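Lighting a mezzanine workroom with a white curved ceiling

Home Help Board > Lighting and Electrical > Ceilings

Posted by stutham_upstairs
Wednesday, 9:40 in the morning

We have moved our packing and sorting work up to the mezzanine of an older unit. The ceiling is white and curved, with a white beam running across it. There is fluorescent lighting at our end, plus a wall of dark-framed glass. Further off, over the far side, there are four dome pendants hanging. They look nice but they light the lower part of the room and do very little for us.

Most of what we handle is flat cardboard, and we need to see creases and pen marks on it. After lunch everyone starts turning toward the window or holding pieces up to the light. The desk end is the worst.

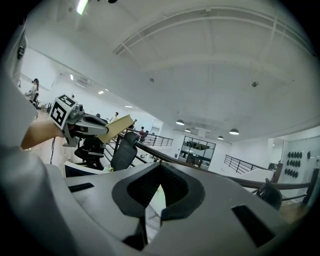
I have priced a Skivetti track kit with 6 heads. The landlord will let us add fittings but does not want new holes in the beam. Would the track be enough by itself, or should I leave the ceiling alone and buy lamps for the desks? Budget is tight this year. There is also an air conditioning unit up there that I would need to stay clear of, and I don't know how much space it wants.

Cletwood_Sparks
Member, 1,535 posts

Start with the desks. A ceiling that curves like that makes track awkward, as the rail is straight and you end up packing out the ends. It can be done, but you pay for the labor, and the light still comes from behind people's heads when they lean over the work.

For creases you want light from the side and fairly low. One lamp with an arm at the left of each work spot (right, for left-handers) will show more than anything overhead. Get 2 first and try them for a week before you buy the rest.

On the air conditioner, look in the installation manual for that model. The clearance is given there, and you also need to leave room for the front cover to open and the filters to come out. Don't run cable across it.

Keep the fluorescent light. If it flickers or has gone dark at the ends, put a new tube in before you judge how bad the room is. Old tubes lose a lot of output and you stop noticing. Check the type printed on the end of the tube and take the old one to the store.

One more thing – keep any new fitting and its cable away from the handrail. People put their hands on it and lean things against it, and a clip-on lamp there can go over the side.

pumatown
Member

just get brighter bulbs in the pendants, worked for us
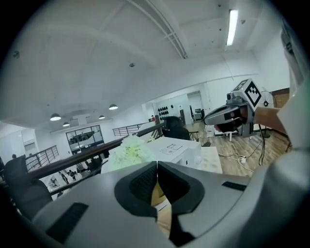 Stutham, May

Update from stutham_upstairs. I went with the desk lamps and left the track kit in the store. A new tube went in the same week and made more difference than I expected. Pen marks are easy to find now. Creases are better too, though you still have to tilt the piece a little.

I did try brighter bulbs in the pendants. They helped downstairs and made glare on the window glass in the evening, so the old ones went back in.

The lamps have 100 inch cords and the outlets are on the wrong wall, so I still need a tidy way to get power to the second desk. I'll start a new thread for that in Electrical.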